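第四章 上衣的折叠与收纳

本章学习目标

学完本章后,学生应能够:
说明折叠前检查、抖平、定位三道准备工序的顺序;
辨认上衣的领、肩线、侧缝、袖口和下摆,并以它们作为折叠的基准;
用三折法和对折法折叠长袖上衣,并能判断哪种方法适合哪类面料;
根据抽屉或搁板的内尺寸确定折叠后的宽度;
找出一件折得不好的衣服问题出在哪一步,并从那一步重新做起。

本章术语:基准线、折痕、折叠宽度、立放、平叠、回弹、翻面、压平

4.1 为什么要单独学习上衣

前三章讲的毛巾、床单和枕套都是矩形织物。矩形织物有四条直边、四个直角,折叠时只要边对边、角对角,结果就不会差得太远。上衣则不同。一件长袖上衣由前片、后片、两只袖子和领子缝合而成,铺平以后的轮廓接近一个“丁”字,两只袖子从主体两侧伸出。要把这样的轮廓变成便于存放的矩形,就必须先处理袖子,再处理衣身。

初学者常见的做法是把衣服拎起来,在空中对折一次,再放到桌上对折一次。这样做速度很快,但袖子的位置没有固定,领子往往歪向一侧,下摆的前后片也对不齐。衣服放进抽屉后,厚的地方挤在一起,薄的地方塌下去,整叠衣服向一边倾斜。取出一件时,旁边几件也随之散开。

Custorow 洗衣房的培训记录对这个问题有过专门的统计。该洗衣房在 6 月份检查了 440 件折好待发的上衣,把需要返工的衣服按原因分开登记。登记最多的原因是袖子外露,其次是领口歪斜,再次是下摆不齐。这些问题在衣服摊开的时候就已经存在,折叠只是把它们盖了起来。因此,本章用较大的篇幅讲准备工序,折叠动作本身放在后面。

4.2 工作台面

折叠上衣需要一块平整的台面。台面的宽度应当容得下衣服铺开后的衣身,长度应当容得下从领到下摆的全长。袖子允许在铺平时暂时伸出台外,但衣身不行。衣身的一部分悬空时,布料会在自身重量的作用下向下滑动,已经对好的线会重新跑偏。

台面的高度以操作者站立时手肘略高于台面为宜。台面过低,操作者需要弯腰,长时间工作后腰背容易疲劳;台面过高,肩部要一直抬着,手掌也不容易向下用力压平布料。家庭中多用餐桌或床面代替。床面柔软,手掌压下去时床垫随之凹陷,折痕不清楚,适合折叠毛衣一类不需要清晰折痕的衣物,不适合折叠衬衫。

台面的颜色也有讲究。浅色衣物放在深色台面上,轮廓清楚,便于初学者看清边缘;深色衣物则宜放在浅色台面上。但浅色台面更容易看出灰尘和碎屑,便于保持清洁,所以多数工作间采用浅色台面。两种要求不能兼顾时,以清洁为先。

每次开始工作以前,应当用微湿的布擦拭台面,再用干布擦一遍。台面上的细小颗粒会粘在布料背面,随衣服一起折进去。剪刀、笔、别针等物应当放在台面以外。

采光同样影响操作。光线从侧面照来时,布料上的皱褶会投下影子,容易辨认;光线从正上方照下时,皱褶不明显,看上去平整的衣服,用手一摸仍有起伏。只有顶灯的房间里,应当以手的触觉为准,用手掌从中线向两侧抚过一遍,感到有隆起的地方再整理。

4.3 衣物的初始状态

衣物从洗涤到折叠,中间要经过晾晒或烘干、收取、搬运几个环节。到达台面时,它很少是平整的。按照整理的难易,可以把初始状态分为三类。

第一类是平铺状态。衣身和袖子都已展开,只有少量皱褶。刚从衣架上取下、直接放到台面上的衣服多属于这一类。

第二类是半团状态。衣物堆成一个松散的团块,大致看得出上下方向,但袖子或下摆翻折在衣身上面,哪一层在上、哪一层在下不能立刻判断。

第三类是全团状态。衣物拧成一团,领、袖、下摆都找不到,有时还有翻面。从烘干机或洗衣篮底部取出的衣服多属于这一类。

三类状态要求的准备时间不同。平铺状态只需抚平;全团状态需要提起、抖开,再重新放下。半团状态最容易处理不当,初学者往往误以为它已经差不多平整,直接在上面开始折叠,结果把压在里面的皱褶一起折了进去。 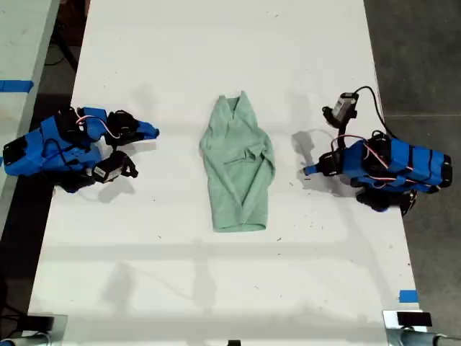

判断初始状态时,先不要动手,从上到下看一遍。看的顺序是先找领子,再找下摆,最后找袖子。领子是上衣上形状最特别的部分,即使布料堆叠,也常常保留一个尖角或一段弧线。图中台面上那件浅绿色衣物上端有一个像领子的尖角,下端较宽,下边微微卷起,中间有斜向的皱褶和一片翻折过来的布,可能是横搭在衣身上的袖子。按照上面的分类,它属于半团状态。遇到这种情形,应当先把中间翻折的一层掀开,弄清楚它连着衣身的哪一侧,再决定向哪个方向拉平。如果不掀开就沿外轮廓折叠,得到的矩形看起来整齐,里面却夹着一道斜的厚棱。

看不清领子的时候,可以改为寻找缝线。肩缝、侧缝和袖缝比单层布料硬,手指沿布面滑动能够摸到。顺着任意一条缝线走,总会到达领口、腋下、袖口或下摆中的一处,再由此推断其余部分的位置。

4.4 折叠前的检查

检查分为干湿、清洁、完整三项,按这个顺序进行。

先查干湿。用手背依次接触领子、腋下、袖口和下摆。这几处布层较多,干得最慢。只要有一处发潮,整件衣服就要送回晾晒。未干透的衣服折叠后空气不流通,容易产生异味,严重时会生霉斑,并且影响与它叠放在一起的其他衣服。手背比手掌更能感觉到潮气,但刚从烘干机中取出的衣服温度较高,不易分辨,应当放凉以后再查。

再查清洁。重点是领口内侧、袖口和前胸。发现污渍时不要折叠,也不要用手搓擦,应当单独放置,注明污渍位置,送回洗涤。

最后查完整。检查纽扣有无松脱,缝线有无开裂,拉链能否顺畅拉合。带拉链的上衣应当先把拉链拉好;带纽扣的上衣应当扣上最上面一粒、中间一粒和最下面一粒,其余的可以不扣。扣上这三粒以后,前片的两边就固定在一起,翻身时不会错开。

口袋也要翻看。纸巾、票据和硬币经过洗涤后仍可能留在口袋里,折叠时形成硬块,压伤布料。

4.5 抖平与铺放

双手各捏住一侧肩缝的外端,把衣服提到胸前,手臂向前伸,然后向下抖动两到三次。抖动时手腕用力,肩部不要耸起。抖动的作用是使布料的纱线恢复到大致垂直的方向,并使袖子自然垂下。

抖动以后,把下摆先接触台面,再顺势向前放下衣身,最后放下肩部。这样铺放时,布料与台面之间的空气由下向上排出,不会鼓包。如果先放肩部,后放下摆,空气被压在中间,衣身会出现一个大的隆起,需要再次提起。

针织衣物不能抖得太用力。针织面料由线圈串连而成,受力后会伸长,肩部尤其容易变形。羊毛衫和宽松的针织上衣应当用双手托住,从一侧平移到台面上,再用手掌轻轻推平。

衣服放下以后,前片朝下,后片朝上。这是本章两种折叠方法共同的起始姿势。前片朝下,折叠完成后再翻过来,领子和前胸就出现在最上面,便于辨认。

接下来要拉平四个位置:

一、肩部。双手按住两端肩缝,向左右轻拉,使两肩处于同一条水平线上。
二、领口。用手指沿领圈抚过,使后领平整,前领不向内翻卷。
三、侧缝。沿侧缝从腋下向下摆抚平,使前后片在侧缝处重合。
四、下摆。捏住下摆两端向下轻拉,使前后片的底边对齐。

四个位置拉平以后,衣身中部的皱褶一般会自行减少。仍然存在的皱褶用手掌由中间向外推平。不要从外向内推,那样会把布料赶到中间,形成新的堆积。

4.6 基准线

折叠时用来对齐的线叫作基准线。上衣有三条主要的基准线。

中线从后领中点到下摆中点,把衣身分为左右两半。多数上衣的中线上没有缝线,需要目测。初学者可以先把衣服沿长度方向轻轻对折,在领口和下摆处各压出一个小痕,再打开,两个小痕的连线就是中线。

肩线连接两端肩缝的外端。肩线应当与中线垂直。如果不垂直,说明衣服铺放时有一侧向下滑动。

折边线有两条,分别在中线的左右两侧,与中线平行,到中线的距离相等。两条折边线之间的距离就是折叠宽度。折边线的位置不是固定的,由存放空间决定,计算方法见 4.9 节。

基准线的作用是使每一件衣服折出来都一样。单独看一件衣服,偏差一两厘米不明显;把十几件衣服叠在一起,每件的偏差方向不同,整叠衣服的侧面就会参差不齐。

4.7 三折法

三折法适用于衬衫、薄外套和较薄的长袖上衣。步骤如下。

第一步,以右侧折边线为轴,把衣身右侧连同右袖向左翻折。翻折后,右侧缝应当与中线平行。

第二步,处理右袖。此时右袖横搭在衣身上,袖口可能超出左侧。以肩部为转折点,把袖子向下折,使袖子与折边线平行,袖口朝向下摆。袖子向下折时,肩部会出现一个三角形的小折角,用手指压平。

第三步,以左侧折边线为轴,把衣身左侧连同左袖向右翻折,再按第二步的方法把左袖向下折。两只袖子应当尽量错开放置,不要完全重叠。重叠时中间过厚,折好的衣服容易向两侧滑动。

第四步,检查宽度。从肩到下摆,宽度应当一致。上宽下窄,说明折边线向内倾斜;上窄下宽,说明折边线向外倾斜。宽度不一致时应当打开重折,不要用拉扯的方法修正。

第五步,把下摆向上折,折到全长的三分之一处,压平。

第六步,再向上折一次,使下摆一端的折边到达领子下方,翻过来,前片朝上。整理领子。

折叠完成后,用手掌从领子向下压一遍,排出空气。压的时候力量均匀,不要来回搓动。

4.8 对折法

对折法适用于较厚的上衣、卫衣和针织衫。这类衣服布层厚,折的次数多了会有较强的回弹,放下以后自行张开。

第一步,前片朝下铺好,把两只袖子分别以肩部为转折点向内折,横放在后片上。袖子过长时,袖口部分再向下折,不得超出侧缝。

第二步,以中线为轴左右对折,使两侧侧缝重合。

第三步,把下摆向上对折一次,下摆边缘停在领子下方,留出两指的距离。不要与领子平齐,因为领子本身有厚度,平齐以后上端会翘起。

带帽子的卫衣,在第三步以前把帽子向下翻,平放在肩部以下。帽绳收进帽子里面,打结或露在外面都会在衣服上压出印痕。

对折法折出的形状较宽,占用的面积大,但厚度均匀,拿取时不易散开。

4.9 折叠宽度的确定

折叠宽度应当根据存放空间的内尺寸倒推。先量出抽屉或搁板可用的宽度,再决定横向放几列,两者相除,再减去拿取时需要的间隙。

例如,一只抽屉内宽 800 毫米,横向排 3 列上衣。用 800 除以 3,得到每列可用的宽度不足 267 毫米。每列留出 17 毫米的间隙,折叠宽度取 250 毫米较为合适。照此宽度,中线到每条折边线的距离为 125 毫米。

确定宽度以后,可以裁一块同样宽度的硬纸板,放在后片中央作为模板,以纸板的两边作为折边线。折好袖子和衣身以后抽出纸板,再完成上下方向的折叠。Bravo 折叠板就是依照这个原理制成的,使用前应当核对板宽是否与自己的抽屉相符。

高度方向也需要考虑。平叠时,一叠衣服不宜过高。衣服过高,下层受压时间长,折痕难以恢复,取用下层时又必须搬动上层。立放时,衣服折好后折边朝上,一件挨一件排列,高度应当略低于抽屉内高,使抽屉能够顺利关合。

4.10 案例:Flallside 宿舍的衣物间

Flallside 宿舍设有一间集中的衣物间,住宿者把洗好的上衣交到衣物间,由值班人员折叠后放入个人格位。衣物间起初没有规定折法,值班人员各按自己的习惯操作。同一个人的衣服,早上由一人折成窄条,晚上由另一人折成方形,放进同一个格位以后互相挤压。

负责衣物间管理的 Amancay Daza 提出了两项改动。第一项是按格位宽度统一折叠宽度,并在台面边缘贴上标记,铺放衣服时以标记对准中线。第二项是把检查与折叠分开,一人专门检查干湿和清洁,合格的衣服才交给折叠的人。

改动以后的第一个学期,衣物间共处理上衣 2159 件。Daza 在记录中写道:“标记贴上以后,大家不再讨论该折多宽。发潮的衣服也在前面就拦下来了。”她同时指出,厚卫衣仍然放不进窄的格位,后来把这一类衣服移到 Herkov 搁架上平叠存放。

阅读这一案例时,请注意两项改动分别对应本章的哪一节,并思考:如果格位的宽度不能改变,而衣服的厚度差别很大,还可以怎样安排?

4.11 常见问题与处理

折好以后领子歪斜。检查中线是否准确。领子歪斜多数是由于两侧折边线到中线的距离不等,应当打开到铺平状态,重新确定中线。

折好以后侧面露出袖口。袖子向下折时角度不够,没有与折边线平行。打开衣身的上下折叠,把袖子重新折好即可,不必全部打开。

折好以后中间鼓起。可能的原因有三个:铺放时空气没有排出,两只袖子完全重叠,或者半团状态下有布料夹在里面。先用手掌下压,鼓起处随之变平,说明是空气;压不平而有一定硬度,说明是布层堆积,需要打开检查。

衣服放置一段时间后自行张开。面料较厚或弹性较大,折的次数过多,应当改用对折法,减少一次折叠。

前胸出现横向折痕。三折法的折痕落在了前胸显眼的位置。可以略微移动第五步的折叠位置,使折痕避开图案和口袋。需要外出穿着的衬衫最好悬挂存放。

4.12 课堂练习

练习一。准备三件长袖上衣,面料分别为梭织薄布、针织布和较厚的绒布。每件先随意堆放在台面上,由同桌判断其初始状态属于哪一类,并说明判断的依据。说明时必须指出领子、袖子和下摆各在什么位置,看不出的部分也要注明。

练习二。用三折法折叠梭织薄布上衣,连续折五次,每次折完后测量上端和下端的宽度,记录在表格中。比较五次的结果,看宽度是否逐渐趋于一致。

练习三。测量自己家中一只抽屉的内宽和内高,计算适合的折叠宽度,裁一块纸板模板。带到课堂上,用它折叠一件上衣,并说明间隙是怎样确定的。

练习四。两人一组,一人只负责检查和铺放,另一人只负责折叠,完成六件上衣后交换。交换以后写一段简短的记录,说明铺放得好与不好,对折叠的人有哪些影响。

下一节从长袖衬衫的三折法开始实际操作。请预先准备一件已经晾干、纽扣齐全的衬衫,以及一把长度不短于 300 毫米的直尺。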